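Visiting the Steko Open House: Your Questions Answered

By Rizal Oei
February 9, 2025
Last updated: February 9, 2025
Print this page | E-mail this page

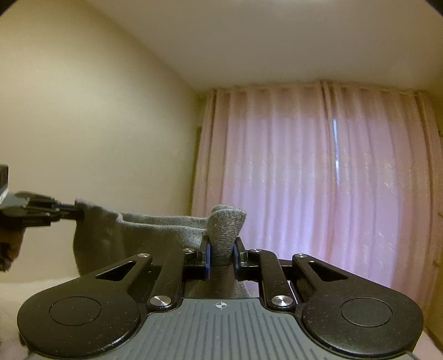
Yeoh wrote after the last open house that the sock table was the part the whole family talked about on the drive home, and asked whether visitors would get a longer turn with the grippers next time. The answer is yes, and I'm happy to say so right at the top, where the people who asked will find it. The rest of the questions we get are below, more or less in the order they land in my inbox.

What is the open house, exactly?

It's an afternoon when we open up the Steko workrooms and let people see how household chores get recorded and taught to robots. We put on a short talk, a demonstration of sock handling with a pair of hand-held grippers, and then a long stretch of free time when you can wander, ask things and try the tools yourself. The next one is in March. We send the day and the hour to everyone on the visitor list once the rooms are confirmed, so if you'd like to come, please get on the list even if you aren't sure yet – you can always drop off it again.

Where is it held?

In the old Drelterow building, which went up in 1891 and has the stairs to show for it. The demonstration is on the second floor. Come in by the side door on the courtyard and follow the paper signs up. If you arrive at the front you'll find a very handsome door that has been locked for as long as I've worked here, and I'm sorry to everybody who has stood there knocking.

How many people can come?

We take 80 visitors over the afternoon, split into groups of 18 or fewer for the demonstration itself. The room gets warm and crowded beyond that, and people at the back can't see the jaws, and the jaws are what you've come to see! Last time we had 63 visitors, and it felt comfortable, with enough room for folks to linger and ask a second question after they'd had time to think about the first.

What happens in the demonstration?

Two grippers are used together, one at each end of the job. In the sock part, one gripper takes the toe and the other takes the cuff, and the sock is held out between them. That sounds like very little when I write it down. Most visitors think so too until they try it, and then they get quiet and start concentrating. A knit sock sags in the middle, it bunches in the jaws, and if you pinch too much of it you've got a lump of fabric that doesn't want to lie flat later on. We talk through all of that as we go, and we do it slowly, and then we do it again for anyone who came in late.

After socks we usually move on to washcloths and, if the group is in the mood, a T-shirt. T-shirts take a good while, so we leave those for the end.

Why socks?

I get this one more than any other, and I've grown fond of it. Socks are soft, they change shape every time you pick them up, and each end wants to be treated differently. The toe is closed and the cuff is open, so a person who folds socks all the time reaches for each one a little differently without thinking about it. A robot has to learn that from somewhere, and showing it many times over is one way to go about it. They're also cheap, easy to wash and familiar to every visitor from age four on up, and it's nice to start a conversation with something we all have in a drawer at home.

Is there a robot, or just people holding tools?

For the main demonstration, people hold the grippers. That's the part of the work where the showing gets done, and we think it's the part most visitors haven't seen before. We also run a short session with Rarnent, our two-armed bench robot, near the end of the afternoon. Rarnent is slow. Some attempts work out nicely and some don't, and we don't pick only the good ones for you. If a sock ends up on the floor, it ends up on the floor, and whoever is leading the session will tell you what they think went wrong.

Can I try a gripper myself?

Yes, please do. After the talk we set out the spare pairs and you can have a turn at your own pace. We've made the turns longer this year, thanks to Yeoh and several others who spoke up. A few pointers that may help:

Go for a small pinch of fabric. New hands nearly always grab too much.

Keep your wrists loose. People tense up and then complain about their shoulders, and I include myself in that.

Look at the sock and let the tool follow. It feels odd for the first minute or two and then much less so.

If you drop it, just pick it up and carry on. Everybody drops it.

Are the grippers heavy? Will my hands get tired?

They're heavier than they look, and yes, they may. You're welcome to rest your elbows on the table, or to sit down, or to hand over one side to a friend and work as a pair. Working as a pair is a lot of fun, by the way, especially for two people who believe they agree on how to fold laundry.

Can children come?

They certainly can. Children under 12 need a grown-up beside them while they use the grippers, mostly on account of the moving linkages, where small fingers could get pinched. Our younger guests tend to be very good at this, and very patient, and they ask the questions I have the hardest time answering.

Will I be recorded?

Only if you say so. The practice pairs are for practice and nothing is kept from them. At one table, clearly marked, you can choose to have your folding saved and used in our work. You sign a short form first, and somebody will go through it with you if you like. What gets saved there is the view from the gripper, so it mostly takes in the tool, the laundry and whatever part of the room lies behind them. You can change your mind before you leave, and we'll delete it while you're standing there.

May I take my own pictures?

Of course, as long as you ask before including other visitors. Please leave the flash off while Rarnent is running.

Do I need to know anything about robots?

Not a thing. The talk is written for people who have never been near one. If you do know a good deal already, stay for the last half hour, when the groups thin out and the staff have time to get into the details of jaw shape, timing and all the rest of it. Those conversations have been known to run well past closing.

Can I bring my own socks?

You may, and we'd be delighted! Clean ones, please. Thick wool, long sports socks and anything with a loose cuff are all especially welcome, and so are baby socks, which are tougher than you'd expect. Put your name on the bag so they go home with you.

Is the building accessible?

There's an elevator from the courtyard side, and the demonstration room has step-free access from it. We keep chairs at the front of each group for anyone who'd rather not stand. If bright rooms or background noise are a trouble to you, let me know ahead of time and I'll put you in the first group, when it's calmest.

What does it cost, and is there anything to eat?

It's free. There's coffee, tea and a plate of cookies in the hallway. Please finish your cookie before you pick up a gripper.

I still have a question. Who do I ask?

Ask me, Rizal, by replying to your visitor list e-mail. I read all of them, and I try to write back within a couple of days, though in the week before an open house it can take me a bit longer.

Print this page | E-mail this page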